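The supervisor of the Bemstead household store regards sponges as a matter of order. "A sponge left on the floor is a sponge that will be bought twice," the supervisor said.

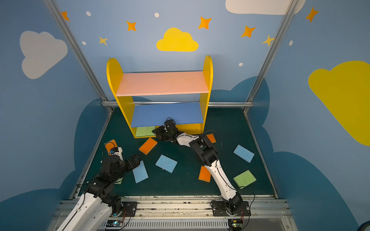
Colours are kept together where possible - blue with blue, orange with orange - and the lowest compartment is filled first. "We begin at the bottom and work up."

Comments

My kids sort theirs by colour too.

Do you rinse before shelving?

Related

Ulent linen cupboard reopens
Te Moana pantry review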